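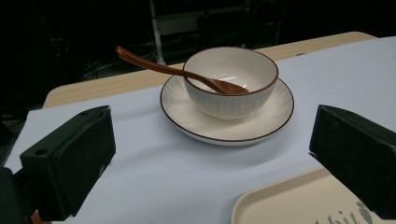 Ribbed bowl and saucer, wooden spoon

Is a big mute worth it for practising horn in a flat?

I play second horn in the Mostwood town band and have moved somewhere with thin walls. A shop is pushing the Terkier practice mute at 90 pounds, "near silent, no change in pitch". I've heard that sort of claim before. Does anybody own one, and does it blow sharp like the rest?

Posted by lowhorn_k, 2018-02-09

brasswindow
I had one for a season. Quieter, yes. Silent, no — my neighbour could still name the tune. Mine went sharp below the stave and the low notes felt like blowing into a pillow. The Kingi costs 65 and I couldn't tell them apart with my eyes shut. I'd be wary of any review on a site that also sells the thing.
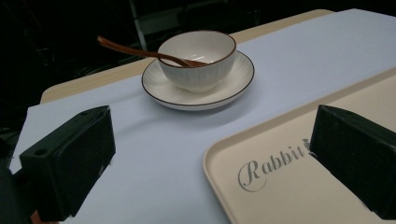
Bowl on its saucer, spoon resting inside

Brodwood Second Desk
Don't do all your practice on a mute, whatever the box says. You end up pushing too hard and your tuning goes odd when you take it out. I'd ask whether the band room is free for an hour before rehearsal. Try the mute on your own horn before you pay, and take a tuner. If they won't let you, that tells you something.

pedal_f
just play quieter? worked for me, although I'm on the ground floor and it's a garage next door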